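Workshop tips: picking up power strips and cords with a gripper
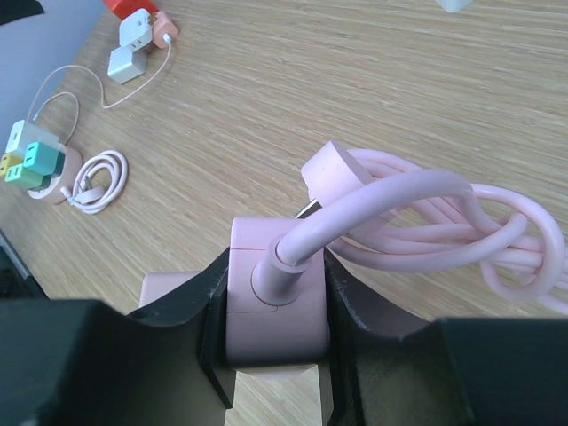 Grip the block, leave the cord alone. We compared the two at the Listach bench over 1323 grasps, and the block grip failed in 5 percent of them. Gripping the cord failed in 38 percent, mostly by dragging a second cord along.

Close on the two flat sides, with the cord pointing up between the fingers. If the cord leaves the block sideways, turn the wrist first.

Lift 8 centimeters and stop. A knot that is going to catch on a plug will usually do it by then - lower the block again and come in from the other side.

Coil spare cables before a run. Loose loops gave the planner more trouble than tight coils did, even when the loops were thin.

Notburga Pichler scored the grasps by hand from the wrist camera. Her sheet has one column for "held" and one for "held, cord moved." Keep those separate. We merged them in November and had to redo the table.

Wipe the finger pads between sets.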